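Sudier Miniatures - Commission Painting FAQ

Updated 9/20/24

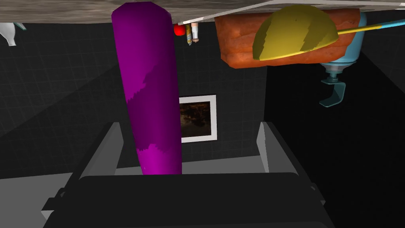
Purple cylinder, computer render.

How do I get a quote?
Email us the model list, the size and the standard you want. Box art links help. Quotes are good until the end of October.

What does it cost?
Depends on the model. Single 28mm foot figures at tabletop standard start at $40. Cavalry, monsters, vehicles - ask.

Do you build the models too?
Yep, assembly and cleaning mold lines is extra. Already built? Fine, but please don't prime them, we strip anything thats been sprayed too thick and that gets added to the bill.

How long is the wait?
About 2 months right now. Big armies longer. The Brusau skirmish sets go quicker, we already have the recipes written down.

Can I pick my own colors?
Sure. Send paint names or a photo. If you leave it to us you get the studio scheme.

Do you do basing?
Grass, mud, snow, city rubble. Siqueira resin bases are in stock, other brands you'll need to send in with the figures.

What's the biggest job you'll take?
The Dreltdale army was 407 figures. Wouldn't rule out bigger but we'd split it into batches and bill each one seperately.

Do I pay up front?
Half to book, half before shipping.

How do I ship my stuff?
Foam tray or lots of bubble wrap. Bag small parts and label them. Tracked only please.

What if something breaks in the mail?
Email photos within 2 days of delivery, keep the box. We fix it free, you just cover postage to us.

Do you paint terrain?
Small pieces only. No full boards at the moment.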